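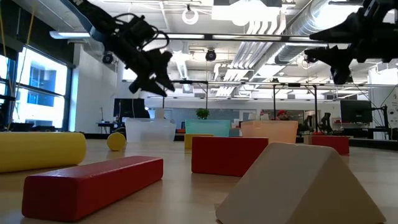

Two-arm sorting cell with practice blocks and bins

4. Your first shift with the cell

If you have sorted parts by hand at Flotlow for years, this is the fun part of the guide! The arms take over the reaching and dropping, and you get the jobs that need judgment -- setting up the mix, clearing odd pieces, deciding when a batch is good.

4.1 Loading a practice batch

1. Stand the three bins in a row along the far edge of the table.
2. Spread the blocks over the near half. Mix the colors well and leave a few at awkward angles.
3. Choose Sort by Color and set the batch number to 22.
4. Step back behind the floor tape and press Start.

CAUTION: Keep hands off the table while either arm is powered. Press Pause first, even for one block.

5. Pause partway through and compare each bin with the color list. Yellow goes in the green bin, red in the orange one, and plain wood in the clear one.
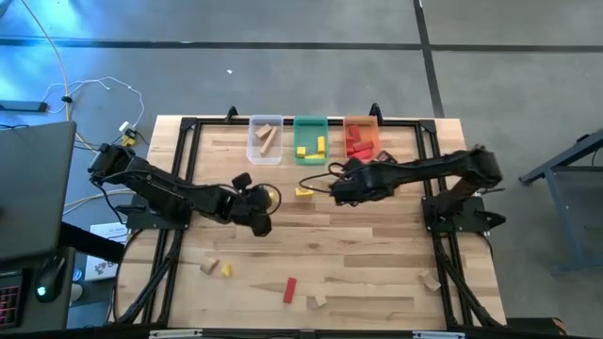 4.2 Handing over

Write any mis-sorts in the shift log, with the batch number. Rianne Groen reads every entry, and your notes really do change the settings -- the slower pickup speed came from the night crew in April.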